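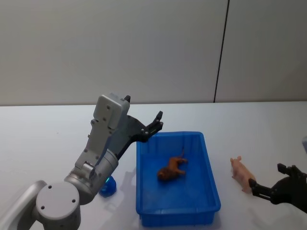 Toy animals and trays: your questions

Which tray should I use for the farm and pet animals?
Any shallow plastic one. A low rim lets small hands reach in without knocking the tray over. Ours at Pilleo are blue, but colour makes no difference.

Do the animals have to stand up in the tray?
No. Lay them on their sides if they fit better that way. Thin tails and legs bend if they are pressed under something heavy, so keep the larger animals at the bottom.

How many animals go in one tray?
We suggest five. The full lending collection has 467 animals, and they are listed by tray number in the Tuten catalogue. 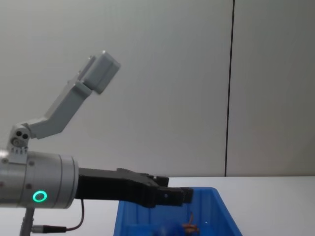
Blue plastic bin at the table.

How do I clean a tray or bin?
Wash it in warm water with a little washing-up liquid, rinse it and dry it with a cloth. Do not put it in the dishwasher.

What sort of table is best?
A plain, pale one. Dropped pieces show up quickly against white. Push the table up to a wall so that nothing rolls off the back.
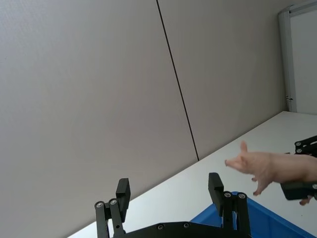

Returns and lost pieces

When do I bring a tray back?
By 5 pm on the last working day of the month. In December we close early, so please ring first.

What if an animal is missing?
Tell Helmut Kröger at the desk. There is no charge for a single lost animal. Please do not replace it yourself, as other makes vary in size.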